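Rebadge list - README

Which car is really which other car. Started as a text file for me, now 581 rows, so it gets a readme.

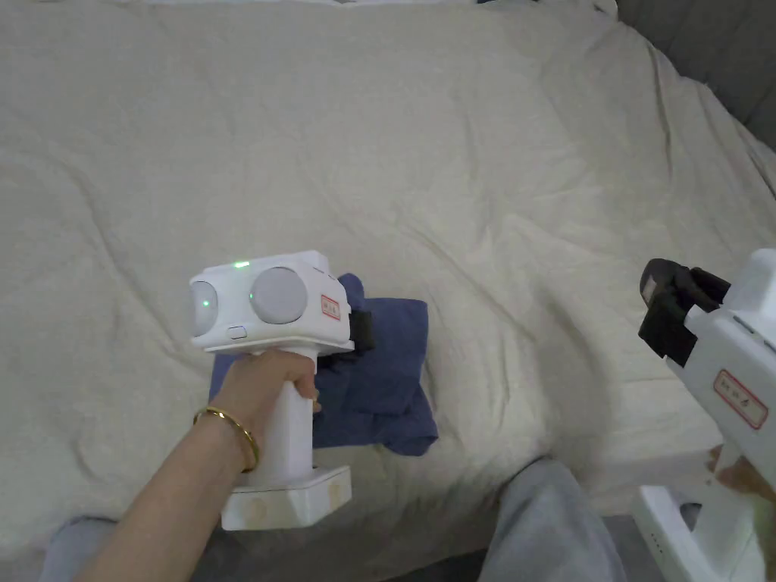 Reader comment on the last version: you count the Prullbridge Hustari as a rebadge of the Ellton wagon but the doors and rear glass are different, surely thats a shared platform and should go in the other sheet? Also the trim column is a mess.

Fair on the trim column. On the Hustari, no, it stays. Doors differ, yes, but roof, floor, dash and every engine carry over. Rule I use is below.

What counts

Same body shell, sold under a second name. New grille, lights, bumpers, wheels - still a rebadge. New doors only - still a rebadge, flagged "soft". New roofline or wheelbase - out, goes in the platform sheet.
Vans count. Trucks count if the cab is shared. Kit cars no.

Files

cars.csv - main list, one row per pair of models
platforms.csv - the ones that didnt make it
notes.txt - arguments, mostly mine with myself

Columns in cars.csv

donor - the original model
badge - the name it got later
first_year, last_year - model years of the badge version, not the donor
market - where it was sold new. Blank means I dont know, not "everywhere"
soft - y or n
trim - free text, see below
source - brochure, parts catalog, or owner

Known problems

Trim names typed as found, so "GL", "G.L." and "gl" are all in there. Don't sort on it.
The Cuautle pickups are in twice, once under each factory. Leave both for now, the years dont agree and I haven't found a brochure to settle it.
Nearly 6 rows have a source of "owner" and nothing else. Treat as rumor.
Ellton changed its model year start to August at some point, so early Ellton rows can be off by one.
Two badge names have a question mark in them. Thats me, not the badge.

Changes

25th April - three Prullbridge sedans moved to platforms.csv, soft column added, spelling of Cuautle fixed thoughout

Corrections

Send the donor, the badge and a scan of something printed. Parts numbers are best - if the windshield has the same number on both cars I'll add the row same day. Forum posts by themselves go in notes.txt.

Use the list for whatever you like, just keep the source column in.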